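Terside Robotics Club: Gallery
Table Clearing Project, Fall Term
Page updated 5th October

The table clearing project is the club's main work this term. The goal is a policy that can pick up common desk items from a round table and put them where they belong: cables to one side, trash in the bin, cups upright and away from the edge. Training data is recorded by hand with a pair of Sulter grippers, one in each hand, and a head camera. The target arm is the Pekmont, which the club shares with the second-year controls class.

Each gripper carries a marker cube. The cubes are tracked in the head camera view, and the pose of each gripper is computed from whichever faces are visible. A cube with only one face in view gives a noisy rotation estimate, so operators are asked to keep their wrists turned slightly outward during the approach. Recording starts with both grippers held at the near edge of the table and ends with both back at the same place.

The data format changed in September. Earlier episodes stored gripper poses relative to the camera, which made every head movement show up as gripper movement. Current episodes store poses relative to the table. The conversion script is called Saludo and is kept in the project folder with the calibration files. Old episodes have been converted where the table could be located and dropped where it could not.

The episode count stands at 2819 after dropping the bad ones. The plan called for 2000 by midterm. Of the accepted episodes, 140 are held out for testing and should not be used for training under any circumstances, including quick checks.

Most rejected episodes fail for one of the following reasons:

Marker cube hidden behind the operator's forearm during the grasp.
Gripper leaves the camera view before the item is released.
Operator looks up before the final placement.
Strong glare on a marker face.

Item layouts are changed between episodes. Cables are dropped, not arranged, and crumpled paper or tissue is added to most layouts. Thin and soft items remain the hardest class. The fingers close on a cable without trouble, but the rest of the cable drags whatever is next to it, and the policy has no good response to that yet. Mugs are grasped by the rim. Handle grasps were tried early in the term and gave a high rate of slips.

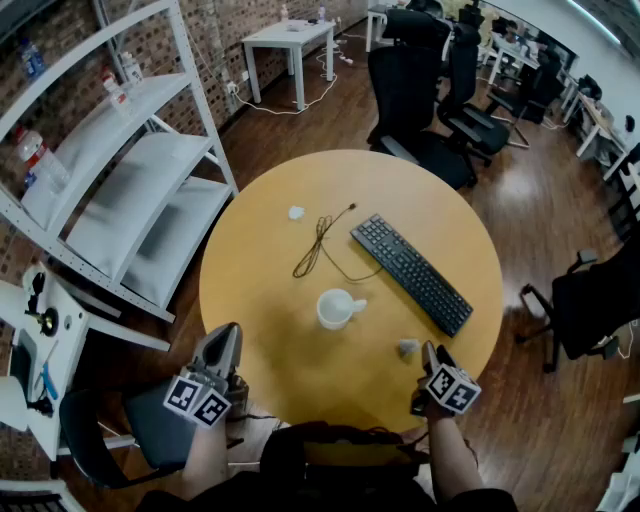
Keyboards are handled with both grippers, one at each end, and are lifted only after the left gripper reports closed. Version 2 of the layout sheet adds books and folded cloth.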